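My mother-in-law has a drawer in her kitchen that the whole family calls the drawer. It holds rubber bands, birthday candles, a tape measure, three kinds of tape and the lid of something that went to the tip years ago. Every August, when we're all down for her birthday, somebody decides to sort it out, and by Sunday lunch it is exactly as it was. I thought about that drawer a great deal on the long drive out to Plolmont, where a small company called Dremo is trying to teach machines to put things away.

I should say at the outset that I went as a hopeful person. I have two teenagers and a labrador, and if someone offered me a robot that could clear the table after tea I'd sell the car (well, the trailer) to pay for it. So I was a little deflated when Lộc Lâm, who runs the tidying work, made me a cup of tea, sat me down and told me very kindly that I'd be clearing my own table for a good while yet.

The trouble, she explained, is that chores are made of thousands of tiny judgements we stopped noticing when we were about six. You pick up a mug differently when it's full. You feel a jar lid start to give before it moves. You know a receipt on the bench is rubbish and a permission slip on the bench is very much not. A vacuum can get by with bumping into the skirting board and turning around, but anything that has to pick things up and set them down again needs to get all of that at least partly right, and it needs to do it in your house, with your odd cupboards and your terrible lighting.

So Dremo starts small, and a lot of the early practice happens in simulation, where a dropped block costs nothing and the whole table can be put back with a keystroke. One of the tasks is a block puzzle in a tray, the sort you'd find at the bottom of any toy box, with a few bits of desk clutter left lying about it. The team has run that setup 2472 times in various arrangements. Getting a piece to sit flush beside its neighbours is fiddly work even for a patient adult, and Lâm reckons that if two arms can manage it reliably, they have a fair chance with a cutlery tray or a sewing box. 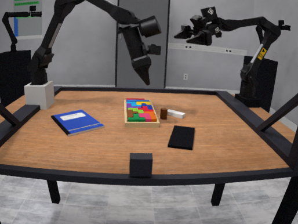 Seidu Yakubu isn't so sure, and told me he'd seen plenty of clever table-top work that fell to bits the moment it met a real kitchen, where the tray is sticky and the dog has run off with a piece. He'd like to see fewer puzzles and a great many more dirty dishes. Simulated blocks are always clean, he pointed out, and they never have jam on them.

I've turned that over a fair bit since, and I think they're both right, which is an annoying thing for a writer to have to report. The success rate on the puzzle, by Dremo's own tally, is 82 per cent. That sounds marvellous until you picture a helper who mislays or drops nearly one plate in five — my teenagers do better than that, though not by as much as I'd like.

Things are further along on the shop floor. I stopped in at Živković on the way home, a family business that packs plumbing fittings, and there a single arm has been filling cartons since the start of last year. It does 460 cartons on a good shift. Hrvoje Mladenović walked me down the line with evident fondness for the thing. It gets the same carton, in the same spot, under the same light, all day long, and when a new size of elbow joint came in they lost most of a week getting it sorted. The loose returns, which come back in any old box with the wrong screws in the bag, are still done by hand at a bench by the window, with the radio on.

That bench is much closer to my kitchen than the packing line is, and it's where I'd look for the first real signs of change. Mladenović would like an arm there too, one day. He has asked for a quote twice and been talked out of it both times, which I thought spoke well of the people doing the quoting.

As for the drawer, I rang my mother-in-law from the road and asked whether she'd let a robot have a go at it. She wanted to know if it would throw anything out. I said I supposed it might. Then no, she said, and asked what time we'd be there for dinner.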